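Haugen students build a simulated robot arm before the real one

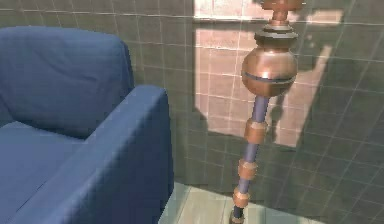

Page last changed: 11/15/23

Students in the robotics elective at Haugen are spending the fall term on a robot arm that exists only on their screens. The class will not cut any metal until the design has passed a set of tests in simulation, and the arm that comes out of it is meant to be entered in the Stundar student competition in May.

The current model, called Lesier, has copper-colored joints and a slim purplish-blue link with ring collars. The students have placed it in a virtual room with tiled walls and a blue armchair. The room is one of 3 that the class uses for test runs. The others are a kitchen and a long hallway.

Signe Sjögren, who teaches the course, said the students used to start with a kit and learn the software later. This year she reversed the order.

"With the kits, they spent most of the term looking for screws," Sjögren said. "Now they can change the length of a link in the morning and run the same test again before lunch. They break a lot of arms that way, and it costs us nothing."

The competition task is to move small household objects from one place to another in a furnished room without touching the furniture. Teams get the list of objects ahead of time but do not learn the layout of the room until the day of the event. Any contact with a chair, table or wall takes points off the score.

The Haugen class is split into 5 groups. One works on the shape of the arm, one on the joints and their limits, and one on the program that plans each movement. Another group builds the rooms, including the lighting and the surfaces. The last group runs the tests and keeps the log.

Tatu Athumani, a senior, is in the group that builds the rooms. He said the tiles took longer than the furniture. The class plans to add a simulated camera to the arm later in the term, and shiny surfaces and shadows can confuse the program that reads the camera's picture.

"We had plain white walls at first and it all looked fine," Athumani said. "Ms. Sjögren asked us what would happen in somebody's bathroom. So we did tile, and we put a strong light on it. The armchair was already in the library we use. I only changed the fabric."

The armchair has become the standard obstacle for the planning group. In the basic test, the arm has to reach past it, pick up a cup, and bring the cup back without brushing the armrest. The group has logged over 3000 runs of that test since the start of the term, most of them overnight. In the latest set, 80 percent were finished without contact.

Jelle Schouten, a junior who works on the planning program, said the failures were mostly of one kind. The program kept track of the end of the arm but left too little room for the parts higher up, so a joint would swing into the back of the chair while the cup was still clear of it. His group is now adding a safety margin to each joint. That makes the arm slower, and the competition is timed, so the margin will have to be adjusted again in the spring.

The software runs on computers in the school's design lab. Cornent, a local machine shop, has agreed to make the metal parts for the physical arm from the students' drawings. The school will pay for motors and wiring out of the regular course budget.

Gunvor Vik, an engineer at Cornent, visited the class last month to look over the design. She asked the students to reduce the number of different collar sizes, which would each need a separate setup in the shop. The shape group is working on a version with fewer sizes. She also told them that a finish that looks good on a screen may not be worth the cost, and the color of the finished arm has not been decided.

Drawings are due at the shop before winter break. The students expect to put the arm together in the first weeks of the new term and to repeat the armchair test with a real chair. Sjögren said the results will be compared with the simulated runs and written up as part of the course grade.

The elective is open to juniors and seniors and meets in the design lab. Students who want to join for the spring term should speak with Sjögren or with their counselor before the schedule change deadline. Experience with programming is helpful but not required.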